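Projekt Flanum: Rückhalt von Textilfasern in Gemeinschaftswaschküchen
Zwischenbericht an die Förderstelle, Stand 31.10.2024

1. Gegenstand und Berichtszeitraum

Der Bericht umfasst die Arbeiten seit Abschluss der Vorphase. Gegenstand des Projekts ist die Frage, in welchem Umfang sich der Faseraustrag aus Haushaltswäsche an der Quelle verringern lässt, wenn in Wohnanlagen mit gemeinsam genutzten Waschküchen nachgerüstet wird. Untersucht werden zwei Ansätze: ein Filter im Ablauf der Maschine und die Wäsche synthetischer Textilien in feinmaschigen Netzbeuteln. Die Ansätze werden einzeln und in Kombination geprüft.

Standort der Felduntersuchung ist die Wohnanlage Juvau mit 25 teilnehmenden Haushalten und sieben Maschinen in zwei Waschküchen. Die Laboranalytik liegt bei der Prüfstelle Brevine. Die Filtergehäuse liefert die Firma Voicu.

2. Arbeitspaket 1: Nachrüstung der Ablauffilter

Alle Maschinen am Standort Juvau sind mit Ablauffiltern ausgestattet. Die Montage in der unteren Waschküche verzögerte sich, weil der Bodenablauf dort tiefer liegt als im Bestandsplan eingetragen. Die Schlauchführung musste geändert und ein zusätzlicher Rückstauschutz eingebaut werden. Die Mehrkosten sind aus der Position Unvorhergesehenes gedeckt.

Die Filterkartuschen setzen sich bei hohem Baumwollanteil schneller zu als in der Vorphase angenommen. Voicu hat daraufhin eine Kartusche mit größerer Anströmfläche bereitgestellt, die seit September in der oberen Waschküche im Einsatz ist. Störabschaltungen wegen Rückstau sind mit dieser Ausführung bisher nicht gemeldet worden. Ein Austausch in der unteren Waschküche ist vorbereitet.

3. Arbeitspaket 2: Netzbeutel

Für die Netzbeutel wurde ein Auswahlverfahren nach Gewebeart, Nahtausführung und Verschluss durchgeführt. Maßgeblich für die Aufnahme in die Versuchsreihe war das Verhalten der Nähte unter Wechsellast, da die Einfassung bei den Vormustern die Schwachstelle bildete. Die Prüfung erfolgt im Programm bei 40 °C und ist auf 200 Waschzyklen je Muster ausgelegt. Zwischenbefunde werden nach festgelegten Intervallen an trockenen, ausgelegten Mustern erhoben.
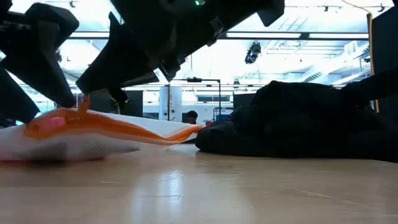
4. Arbeitspaket 3: Probenahme und Analytik

Die Probenahme erfolgt am Ablauf hinter dem Filter über eine Abzweigung mit Absperrventil. Je Waschgang wird eine Mischprobe über die gesamte Pumpphase gezogen. Die ersten Proben waren nicht verwertbar, da sich im Totvolumen der Abzweigung Fasern aus vorangegangenen Waschgängen sammelten. Nach Einbau eines kürzeren Stutzens und Einführung einer Spülung vor jeder Entnahme liegen die Blindwerte im zulässigen Bereich.

Brevine hat das Filtrationsverfahren auf gravimetrische Bestimmung mit anschließender mikroskopischer Zuordnung umgestellt. Die Unterscheidung zwischen zellulosischen und synthetischen Fasern ist damit möglich, der Aufwand je Probe ist allerdings gestiegen. Die Zahl der Parallelproben wurde in Abstimmung mit der Förderstelle reduziert.

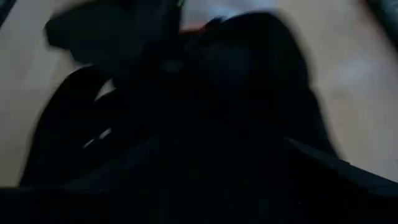 Die Auswertung erfolgt getrennt nach Beladungsklasse. Teilbeladungen zeigen in den vorliegenden Daten einen höheren Austrag je Kilogramm Wäsche als Vollbeladungen. Der Befund ist mit der stärkeren mechanischen Beanspruchung und dem günstigeren Flottenverhältnis vereinbar, statistisch aber noch nicht abgesichert. Eine Aussage zur Kombination beider Ansätze ist auf dieser Datengrundlage nicht möglich.

5. Arbeitspaket 4: Nutzung durch die Haushalte

Die Haushalte führen ein Waschprotokoll mit Angaben zu Programm, Beladung und Textilart. Der Rücklauf ist in der oberen Waschküche vollständig, in der unteren lückenhaft. Das Formular wurde auf eine Seite gekürzt und liegt jetzt an den Maschinen aus.

In den Rückmeldungen zu den Netzbeuteln werden vor allem drei Punkte genannt: die zu geringe Größe für Bettwäsche, die längere Trocknungszeit bei dicht gefülltem Beutel und das Auffinden des Verschlusses. Zum letzten Punkt wird eine farblich abgesetzte Einfassung bevorzugt.

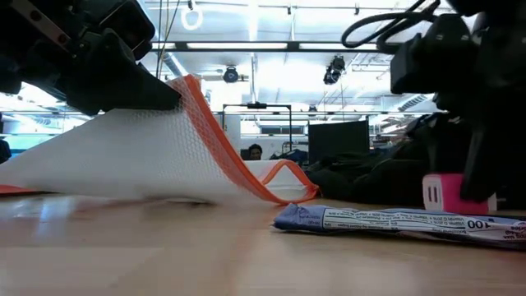 Netzbeutel mit feinem weißem Wabengewebe und orangefarbener Einfassung

Die Entsorgung der Faserrückstände erfolgt über den Restmüll. Ein Sammelbehälter mit Deckel wurde in beiden Waschküchen aufgestellt. Die Hausordnung ist entsprechend ergänzt.

6. Abweichungen vom Arbeitsplan

Arbeitspaket 1 ist bis auf den Kartuschentausch in der unteren Waschküche abgeschlossen. Arbeitspaket 3 liegt aufgrund der verworfenen Proben hinter dem Plan. Der Rückstand soll durch Verdichtung der Probenahme ausgeglichen werden, eine Verlängerung der Laufzeit wird derzeit nicht beantragt. Zwischen den Positionen Verbrauchsmaterial und Fremdleistungen ist eine Umschichtung erforderlich; der Antrag liegt diesem Bericht als Anlage bei.

7. Nächste Schritte

Kartuschentausch in der unteren Waschküche und Wiederholung der Druckverlustmessung.
Fortsetzung der Dauerprüfung der Netzbeutel bis zum Ende der vorgesehenen Zyklen.
Beginn der Messreihe zur Kombination von Filter und Beutel.
Übermittlung der bereinigten Rohdaten durch Brevine an die Projektleitung.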